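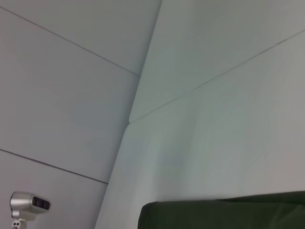
How do I make the prompt show the whole path again, and not only the last folder?

Open the file .bashrc in your home folder, find the line which begins with PS1, and change the capital W to a small w. Save it, then open a new terminal window.

Noemi read the answer two times. It was written by somebody called jasura, nine years ago, and under it there were 12 comments which all said thank you. She was the only person still on the floor. It was Thursday, and the ventilation had already switched itself to the night programme.

She had inherited the computer from Fikri Ong, who left Cernero in September. The company did not give new machines to people in their first half year. They gave her a grey laptop with a sticker of a frog on the lid and a paper with the password, and the administrator, Mrs Juhász, told her that she could reinstall everything if she wished. Noemi did not wish. Reinstalling takes a day, and she had been asked for results by Friday.

So she worked inside the habits of another man. His terminal had a dark green background and letters in the colour of weak tea. The font was narrow and a little too large. When she typed ll, it listed the files by age, the oldest at the top. When she typed a wrong command, the terminal did not say "command not found", as it does for everybody else. It said: "Try again, there is time."

On the first day this annoyed her. On the second day she looked for the place where it was written, so that she could delete it, and she found a file of 536 lines. Fikri Ong had commented every one of his shortcuts. He wrote his comments in full sentences, with a full stop at the end.

# This one is for when I forget which folder I am in.
# This one is for Quyên, who always asks me for the log in the wrong format.
# I do not remember what this one does, but when I removed it the backup was sad.

She knew Quyên Mai. Quyên sat by the kitchen and still asked for the log in the wrong format. Noemi tried the shortcut, and it turned the log round in less than a second. Quyên looked at the result for a long time and said, "Ah. You have got his machine."

"Was he nice?" Noemi asked.

"He was slow," said Quyên. "But you did not need to ask him a thing twice."

After this Noemi stopped deleting. She made the font smaller, because her eyes were younger than his, and she kept the green. She put the whole path back in the prompt, as jasura advised. When she opened the new window the path was there, long and exact, and she felt as when you find the light switch in a strange flat.

Then she scrolled to the end of the file, where she had not been before. The last shortcut was called home. There was no comment over it.

It is not wise to run a command that you do not understand. Her teacher, Nga Lò, used to say this at the start of each lesson, and once she had shown them on her own computer what can happen. Noemi read the line slowly. It went to a server with the name zuvari, opened a text file and printed one line of it, chosen by chance. That was all. It could not break anything.

She typed home and pressed Enter.

For a moment the cursor only blinked. She thought that the server was surely switched off by now, or that his access had been closed. Then the tea-coloured letters came.

"Lâm says the rice is ready, come when you can."

She typed it again.

"Lâm says bring lemons."

And again.

"Lâm says it is raining, take the bus and do not be proud."

She did not know who Lâm was, a wife or a son or a brother. The file had 3,000 lines; she saw the number when she asked for it, and she was a little ashamed to have asked. Somebody had said all these things, and he had written them down one after another, perhaps on evenings like this one, in this chair.

It was half past eight. Her own phone lay beside the keyboard with its face down. She turned it over. There was a message from her mother, sent at six, which asked if she had eaten.

Noemi wrote back that she was leaving now. Then she opened the file of 536 lines and went to the bottom, and over the last shortcut she added a comment, in a full sentence, with a full stop.

# This one is for when it is late.

She saved it and took her coat. In the lift she tried to remember if there were lemons at home.

Posted in: Short Stories, Life at the Keyboard

By Fanni Juhász, September

Contact the editors | © The authors | Back to top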